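Home – Topics – Methods – Glossary – Recent changes

Clendus folding method

The Clendus folding method is a way of teaching a robot arm to fold soft things like towels and shirts from recordings of people doing it by hand. I've been keeping this article up since February, so forgive me if it reads like somebody who has spent too long with laundry (I have!). The name comes from the Clendus group, where Chrysoula Fragkou and Bram Groen wrote the first version.

Background

Cloth is hard for robots. A mug keeps its shape when you push it, but a towel can land in more ways than you could ever list, and half of it is usually hidden under the other half. Older systems tried to find the corners first and then follow a fixed plan. That worked fine on a flat towel and badly on a crumpled one.

Fragkou and Groen dropped the corner search. Their model looks at the last few wide-angle pictures from the camera on the tool and guesses the next short stretch of motion, then looks again. I love how simple that is – no map of the cloth anywhere.

Recording

Each demonstration starts with a piece of cloth on a table and ends when the person is happy with the fold. The original set has 200 of them, all recorded by 14 people. Folding styles were left alone on purpose, so some people roll an edge and others press everything flat, and the model has to cope with both. A white cloth on a strongly colored table is the easy case, and it's the one most newcomers start with.

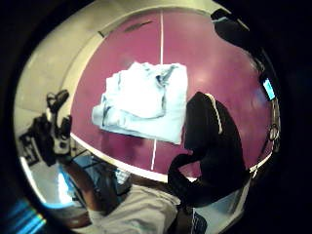
Results

On towels it had never met, the trained arm finished 14 folds out of 20. Shirts went worse, mostly on account of the sleeves. Hidayah Tjoa later ran the same test with the Tramotora arm and got 2 more towels folded, which she puts down to slower fingers.

Criticism

Ottmar Heitmann has argued that "finished" is far too generous a word for some of those folds, and I'm partly with him – I've seen the results sheet. A tighter scoring rule is being talked over on the Gumside list.

See also: Diekmann gripper, cloth handling, learning from demonstration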